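Skatstead Community Forum
Control and Planning > Bimanual Manipulation

Thread: Action chunk overlap and gripper timing on two-arm garment tasks

jbang_control
Posted 2 Apr 2025

Colleagues, I am requesting comment on a timing problem before our group commits to a change in the inference client. The work concerns two arms on a shared front rail, running a learned policy that handles lingerie and mesh laundry bags. The policy returns chunks of 100 actions. The client begins a new inference call before the current chunk is exhausted and blends the two over the overlapping steps.

Blending works acceptably for the joint positions. It does not work for the grippers. When the old chunk commands a closed gripper and the new one commands an open gripper, the average is a half-open command held for the length of the overlap. On rigid parts this did little harm. On soft items the fingers lose the fabric slowly, and the policy then acts as though it still holds it.

The second difficulty is that the arms work very near one another. The bra cup and the printed garment touch on the table, with a gripper at each, and a late release on one side drags the item assigned to the other.

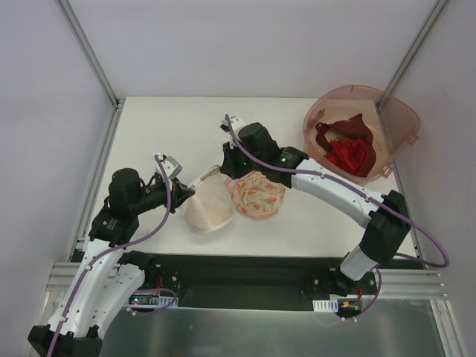

Gyu-bin Hyun replied that the gripper channel should never have been blended in the first place. The position put forward was that a gripper command on fabric is a decision and should be treated as one: take the newest chunk, apply a threshold with hysteresis, and leave averaging to the arm joints.

jbang_control
Posted in reply

I accept the principle. My reservation is that the newest chunk is frequently the less reliable one during contact, as the wrist view changes quickly when the fingers close. We tested "newest wins" in the Clokell simulator and saw the gripper open and close several times in a row at chunk boundaries.

m_orsted
Posted in reply

What is the measured delay between the observation and the first action executed from it? The original post gives the chunk length and nothing else.

jbang_control
Posted in reply

The median is 155 ms on the workstation, including image decoding. The control loop discards the actions that have already expired when the chunk arrives.

m_orsted
Posted in reply

Then please confirm that the discard uses the camera timestamp and not the time at which the request was sent. These differ in the Jin client, version 13 and earlier. We lost most of a month to this. The symptom was the same one you describe: grippers that appeared to change their minds at the boundary. Once the index was corrected, "newest wins" was stable without any further filter.

Gyu-bin Hyun
Posted in reply

I would support checking this first. I would also ask that the hysteresis remain in place whatever the result. A threshold of this kind costs very little and can be logged. Silent averaging cannot be diagnosed from the logs we keep at present.

tollgate_r
Posted in reply

I must disagree with the direction of this thread. The discussion assumes that the boundary is the cause. In our experience at Jinholm, most failures on thin mesh come from perception. Zipper edges are narrow, the netting is nearly the same shade as the table, and the fingers themselves hide the contact point from the wrist camera. A policy that cannot see whether it has the fabric will hesitate however the chunks are joined. I would request wrist images before accepting any conclusion about timing.

jbang_control
Posted in reply

That is a fair request. I attach one wrist view at the zipper edge of the round bag. The pull is still visible above the fingers, so the contact point is not entirely hidden here, although the lower part of the bag is blocked by the gripper. I would draw attention to the floral bag at the right, which sits inside the same crop. We have not yet determined whether the policy attends to it.

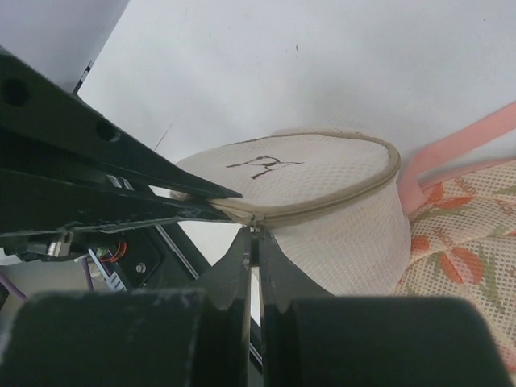 Attachment 1: wrist view, gripper fingers on the zipper edge of the cream mesh bag.

tollgate_r
Posted in reply

Thank you. The view is better than I had expected. I maintain that white netting on a white table is a poor choice for training, and a darker mat would be a simple test. I withdraw the remark concerning the contact point for this angle only.

Joon-young Bang
Posted in reply

Posting under my full name from this point, as the moderators have requested — the jbang_control account is also mine.

I have checked the discard index. It uses the request time. m_orsted was correct. I have moved it to the camera timestamp and am replaying 2000 recorded boundaries offline, with and without hysteresis. The replay can show where the gripper command switches. It cannot show what the fabric would have done, so trials on the arms will follow.

tollgate_r
Posted in reply

Please include the mat in those trials. If both changes are made together, the results will not separate them.

Joon-young Bang
Posted in reply

Agreed. The timestamp change will be run alone, and the mat will be scheduled separately in June. The replay script will be placed in the tools section of this forum once the logging format has been tidied.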